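3.2 Shot length and viewer attention

We coded 27 feature films for average shot length, using the same cut-detection procedure as in Section 3.1. Dissolves were counted as a single cut, placed at their midpoint. Credits and title cards were left out. The final set holds 1,494 shots that run longer than 30 seconds, and 245 of these contain no spoken dialogue. We refer to this smaller group as the silent long takes.

Ratings came from viewers at two sites, Selitz and Endthorpe. Each viewer watched a block of silent long takes and moved a slider to report interest from moment to moment. Before the film blocks, everyone practiced with the slider on short clips of plain everyday actions. Practice ratings were not analyzed. 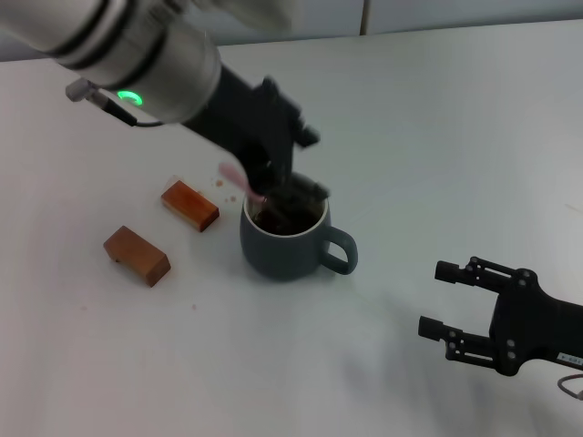

Figure 4. Stirring a dark drink in a mug with a pink spoon.

Interest fell during the opening seconds of most silent long takes and then leveled off. In a smaller number it rose again late in the shot, mainly where the camera stayed on a room after a character had left it. Endthorpe viewers gave lower ratings overall, but the shape of the curve was the same at both sites. Shots with music showed a weaker drop — we return to this in Section 4, where the score is treated as a separate factor.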